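Tips for comparing gripper fingers on the workshop bench

If you keep a small robot arm in your workshop, sooner or later you will want to change the fingers. I compared two sets during December, the narrow ones from Clorau and the wide ones from Rasitus, and I wrote my notes so other people can save the time.

First tip, use the same object for all the tests. An old desktop computer is very good for this, and it costs almost nothing in a second-hand shop. Take off the side cover, disconnect the power cord and lay the case flat. Put a folded towel under it, then it does not slide when the arm pushes.

Second tip, write down the start position of the arm with a pencil mark on the table. My friend Kasun Majumder did 50 tries without the mark and had to repeat all of them.

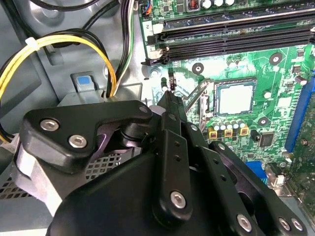

Narrow fingers are the better choice for work inside a computer case. The wide ones can hold a memory module more firmly, but they touch the neighbor parts before they arrive. When the narrow tip points at a small pin header beside the processor socket, there is the retention lever close on one side, and a wide pad has no good way to go in there. Cables are the other trouble. A bundle held with a zip tie stays more or less where you put it, but thin wires can hook on the finger, so move them to the side before you start.

Check the screws of the gripper after every 50 cycles. Use a hex key of the correct size and turn only until you feel resistance. I lost one small screw inside the case and needed a magnet to find it.

For the wrist camera, put the lamp at the side. Light from the top makes a strong reflection on shiny metal parts, and the controller can take the wrong edge. Mercedes Inga puts baking paper in front of her lamp (an LED one, it must stay cool) and I copied this from her.

Set the speed low for the first 5 tries with new fingers. After that you can go up slowly. My wide set did 101 cycles before the rubber started to peel, and the narrow set is still in use.

Keep the fingers you removed in a labeled bag together with their screws.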